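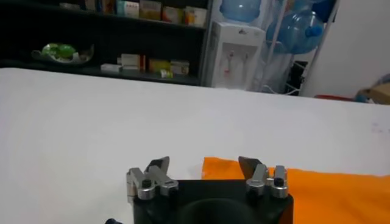
Teaching two arms to fold a T-shirt

Wed 5 November

Search this blog Go

I've now folded the same T-shirt more times than my mum has folded anything in her life, and I'm not even the one who's supposed to be learning! The shirt job is the third task on our list (after the cups and the zip bags, both of which I moaned about in April) and it's easily my favourite so far.

What we're after is examples, lots of them. One example is one full fold, steered by a person from start to finish, with the cameras and the joint positions saved together. The target is 4000. We're at 622, and Perrine and I did 200 of those this week, so my shoulders have opinions.

You'd think the tidy folds would be the useful ones, and I did too, until Gaspard trained on our first batch and the arms went to pieces whenever a sleeve landed somewhere new. So now we start messy. I drop the shirt, give it a shove towards one side of the table or the other, and whatever it looks like, that's the start. If a corner slips, I go back and pick it up again and we keep the recording, slip and all. (Rosine calls these the "oops" folds and wants more of them.)

The bottom edge is the fiddly bit. Both grippers have to take their corners before anything moves, and if I pull with one a touch early the whole thing skews and the collar bunches. Slow hands help. So does not chatting to Florian, who always wants to talk about Khokhar at exactly that moment.

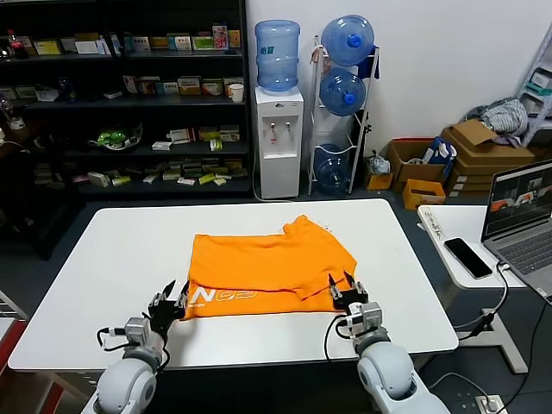 Both grippers at the lower corners, shirt partly folded.

Next week it's towels, which I'm told are easier, and then we come back to shirts in other colours so the model doesn't decide that all laundry is orange. I'll post the new numbers once Gaspard has had another go at training.

Share this post 2 comments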